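Trendska opens its lost-property drawer to sell a very small pair of earbuds

For release: January

Trendska, the household goods firm that has occupied the same draughty building in Costedia since 1933, today announces Sornen, a pair of wireless earbuds with a charging case designed for people who drop things. The company believes this to be most people.

Sornen goes on sale at the end of the month, in a first run of 1085 sets. They will be sold from the Costedia shop and by post. A second run will follow if the first one goes, and if the box supplier can be persuaded to answer the telephone.

The idea came out of the shop's lost-property drawer. When it was last turned out it held almost 50 single earbuds, most of them for left ears, along with a number of charging cases that had nothing in them. Very few of the earbuds matched each other. None of them matched a case. Their owners had presumably gone home and bought another pair, and the firm saw no reason why they should go on buying them from somebody else.

Much of the early work went into the case. A lot of cases on the market are flat, square and dark, and they vanish into a coat lining or the back of a sofa with very little effort. Sornen's is a glossy capsule with rounded ends, in a cream that leans towards pale pink, with a thin gold-coloured band where the lid meets the body. The band was argued over for a good part of the summer. One side of the office thought it made the thing look like a lipstick. The other side thought so too, and considered it a point in favour, as people tend to know where their lipstick is.
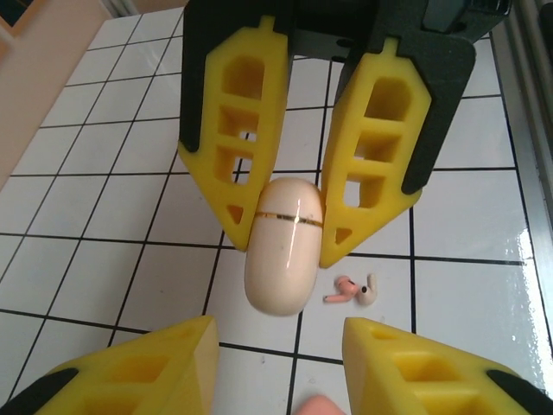

The Sornen case and two earbuds, one pink and one off-white.

The earbuds come in odd pairs as standard. The pink one is for the left ear and the off-white one is for the right, and customers who would like both the same colour will be able to order them that way for no extra charge. Trendska does not expect many to bother. Early testers took to the mixed pair quickly, chiefly for the pleasure of no longer squinting at a tiny letter L on a dark train platform.

A word on shine. The gloss finish picks up light well, and it also picks up dust, crumbs and whatever is at the bottom of a handbag. A soft cloth will see to that, and one is packed in every box. Customers who prefer a case that hides its dirt are directed to almost anything else on the shelf.

Single replacements will be sold from the first day. Anyone who loses one earbud can buy that earbud, left or right, without having to buy the other one again or a second case to go with it. The same goes for the case. Trendska will keep spares for as long as Sornen is on sale and for 2 years after that.

The colours were chosen with Miyazaki, the small design studio which also worked on the firm's bread bins. The studio's first proposal was for a case in moss green. It was very handsome and was lost twice in the garden during testing.

The Costedia shop will have sets out on the counter for handling, dropping and general inspection from the day they go on sale. Ear tips will be changed between visitors. The lost-property drawer will also be open for viewing, and anyone who recognises an earbud of theirs is welcome to take it home — a description of the other one will be accepted as proof.

Notes to editors

Trendska makes and sells goods for the home, among them bread bins, door stops and coat hooks. Sornen is its first product that needs charging.

Review sets are available on request from the press desk at Costedia. Please return both earbuds.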